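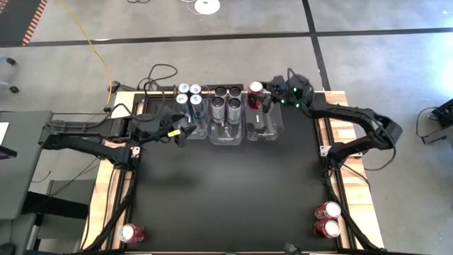 What is the Rorach edition, and when can libraries order it?

It is a graphic history of the Rorach salt road, published in two volumes by Gristora, and library orders open in September.

August 18, 2024

Gristora Opens Library Orders for Graphic History of the Rorach Salt Road

TERKHAM. Gristora has completed production of The Salt Road to Rorach, a nonfiction work in comics form covering the building, use, and closing of the overland route between Terkham and the Rorach pans. The set is intended for middle school, high school, and public library collections. It can be ordered as a set or by the volume.

The text is divided into 11 chapters. Each one opens with a map spread, followed by the drawn narrative and a source section. The source section lists the ledger, letter, or court record behind each drawn episode. Where dialogue has been reconstructed, the speech balloon has a broken outline. Where it is taken directly from a record, the outline is solid. The same convention applies in both volumes and is explained on the inside front cover.

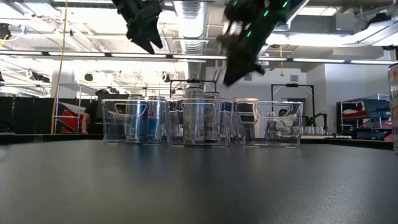

Clear bins on a dark tabletop, with beverage cans in the bin at left.

Lettering is set in Kneževič, a typeface drawn for small sizes with open counters and a tall lowercase. It replaces the hand lettering used in the sample chapter that Gristora circulated to reviewers. Place names appear in their modern spelling in the narrative and in their period spelling in the source sections, with a concordance at the back of the second volume.

Production took about 18 months. Most of that time went to the maps, which were redrawn after a survey of the eastern stretch showed that the published route sheets placed the Terkham ford too far north. Corrected sheets are reproduced in the first volume at full page width.
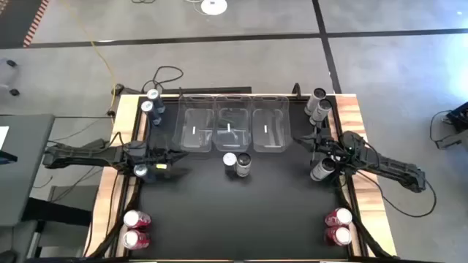 The survey also affected the chapter order. Material on the toll stations had been planned for the second volume and now appears in the first, directly after the chapter on the ford. Readers who worked from the sample chapter should note that its page references no longer apply.

Page layouts follow a fixed grid. Panels align to a common baseline so that facing pages can be read across without a shift in height, and captions are confined to the upper edge of the panel.

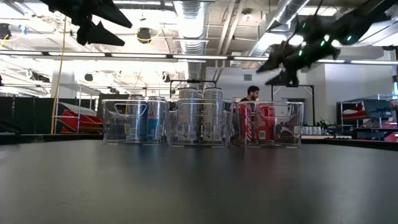 Gutter width varies with the passage of time in the narrative. A wide white gutter marks a change of season or place, and a narrow one marks consecutive moments. In the toll station chapter the narrow gutters are printed solid black, giving a divide much like the dark, narrow gap between the two tall silver cans in the middle bin. The wide gutters are left unprinted throughout.

Both volumes are sewn in sections and bound in printed boards. Catalog records are supplied in standard form with each library order. A reading guide for classroom use is available on request as a separate file.

Review copies may be requested from the Gristora press desk. Requests should state the name of the publication or library and whether a print or digital copy is required.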